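September 23, 2025
Notebook, Garkent bench, right arm only

Carried on with the upright placing set for Tilard. The task text stays as agreed in April: pick up the block, move it to a new spot on the table, stand it on its end, let go, withdraw. Left arm parked and powered down throughout.

Recorder build is the one from last week with the timestamp fix. Checked it before starting by tapping the table with a knuckle of the hand and comparing the head camera against the joint log. Offset was 2 frames, steady over the whole check. I have left it uncorrected in the raw files and put the value in the session header, where the Drallero import script picks it up.

Homing failed once at power-up (wrist joint, limit not found). Cycled the supply and it homed normally. Same fault as in the April notes. If it comes back, log the controller temperature before cycling, which I forgot to do.

Teleoperation by glove. Thumb calibration drifts after a long run of episodes: the operator's thumb is closed and the robot's is still a little open. Recalibrated every 15 episodes and that kept it within what the grasp will tolerate. Doing it less often gives episodes where the operator overcloses the fingers to make up for the thumb, and the policy learns that habit very readily. The old Tôn set is full of it.

Changes to the procedure, effective from this session:

Start pose of the block is now drawn from the printed list. Left to ourselves we put it in the same few places.

Pause with the block standing and fingers still closed, then open. Earlier episodes ran the two together and the labeller could not find the release.

Failed placements are kept and tagged "fall". Only dropped frames or a stopped arm count as grounds for deletion.

If the block goes off the table, end the episode. Do not reach in while recording.

Last good index on disk is 1707. The next session starts a new folder; do not append.

Lighting is still uneven. The right side of the table comes out much brighter than the left in the head camera, and exposure is locked, so it will stay that way until someone moves the lamp. Decided against moving it halfway through a set. Noted in the header as "light B".
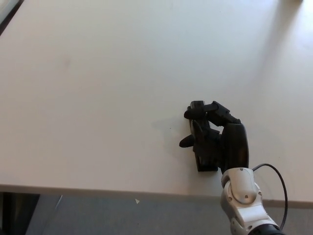 Source: head camera, Garkent bench, placing set. Tilard internal.

At the hold stage the fingers cover the top of the block from this viewpoint and only the lower end shows. Dark hand on dark object does not help. The segmentation pass tends to merge the two, so for the hold stage I would take contact from finger current and use the image only for position on the table. The shadow to the left of the hand also gets picked up as object in a few masks. Raised the threshold, which cured most of them and lost the block altogether in others. Put it back.

A paler block would make the masks easier, but then the set no longer matches what we have already recorded. Suggest a second, smaller set with a pale block, kept separate and merged only at training time.

To do:
Tape the wrist cable loop lower down.
Wipe the table, the smudges are showing up as features in the tracker.
Rerun the import on the last 2 folders with the new header fields.
Ask for a spare glove.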